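The Water Run

The spring at Zaromley came out of the hill through an iron pipe no wider than my thumb, and my grandmother believed it could fix anything. Colds, hiccups, a bad report card, a dog that wouldn't sit. Every June she drove us up there in her brown station wagon with the back seat folded flat and the whole rear end packed with bottles, and oh, how I loved it!

We started before the sun was up. I got to sit in front because my brother got carsick and liked to lie down among the bottles, where he said the rattling put him to sleep. Grandma sang. She only knew the first verse of anything, so we'd get half a song, then a hum, then half of a different song, all the way through Clilau and out the other side where the road turned to gravel.

She had been saving bottles all winter. Juice, soda, vinegar, whatever came through the house. She rinsed them and lined them up on the cellar stairs until you had to walk down sideways. She wouldn't buy a jug. A jug, she said, made all the water taste the same, and she wanted each one to have its own luck.

The ones with red caps were for family. I don't know how that rule began but it was firm as church.
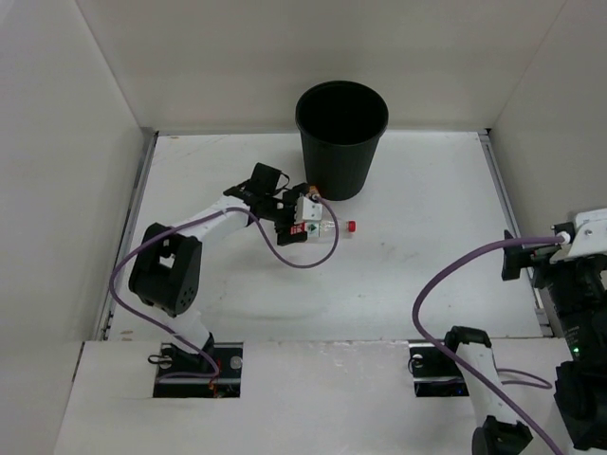 What the Hill Sounded Like

You heard the spring before you saw it. There was a bend with a leaning birch, and Grandma would cut the engine and let the wagon roll the last bit so we could listen. First the ticking of the gravel under the tires, then the birds, and then under all of it that thin, bright, silly little splash, like somebody pouring tea in the next room. My brother would shoot straight up out of the bottles. "It's still going!" he'd yell, every single year, as if somebody might have turned it off.

There was always a line. People came from as far as Plirnano with milk cans and buckets and once a baby bath, and they stood in the wet grass and talked about their knees. I thought it was the best party in the world. A man with a straw hat gave out sugared almonds. Two sisters in matching rain boots argued about whether you should drink the first cup standing or sitting, and they had been arguing about it (Grandma told me in a whisper) for 48 years.

The year I turned ten, the pipe was slow. It had been a dry spring and the splash was only a string of drops with a bit of hurry in it. The line went down past the birch, and people were looking at each other's buckets in a way I'd never seen them look before. Somebody said one bottle each ought to be the rule. Somebody else said they hadn't driven all this way for one bottle.

My grandmother got out, shut the door of the wagon on all those months of saving, and walked to the end of the line with two.
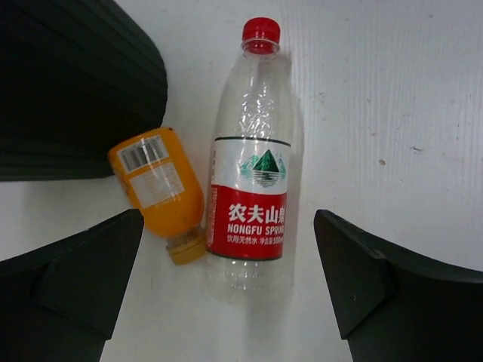 I was furious! I had carried those things up from the cellar myself, four at a time, hugging them to my chest. I followed her with my arms crossed and kicked at the grass so she'd notice. She noticed. She handed me an almond and went on humming.

It took us until the middle of the afternoon. I'd never stayed that long before. I learned that the straw hat man used to drive the bread truck for Kubíček, and that he had once delivered 300 rolls to the wrong wedding and been asked to stay and dance. I learned to whistle on a blade of grass. My brother slept in the shade on somebody's coat, and a woman I'd never met braided my hair so tight I could feel my eyebrows move.

When it was our turn, Grandma let me hold the bottle. The drops were so cold they made my fingers ache, and each one rang a little when it hit - a low note at first, and then higher and higher as the water came up. I had never heard that. Other years the pipe just roared and we swapped one bottle for the next as fast as we could. I held my ear down close and listened to the whole climb.

"Well?" she said.

I told her it was playing a song.

"Which verse?"

"The first one," I said, and she laughed so hard she had to hold on to the pipe.

We drove home with the empties rattling like crazy and the full ones in my lap, one under each arm, and I didn't put them down until Clilau.

Comments

birchandbramble: Oh I loved this. My aunt saved pickle jars the same way and we had to climb over them to reach the furnace.

notaplumber: Sitting. You drink the first cup sitting. I will not be taking questions.

tealeaf_145: The note going up as the bottle fills!! I went and did it at the kitchen sink and now my kids won't stop.

oldgravelroad: More about the wrong wedding, please.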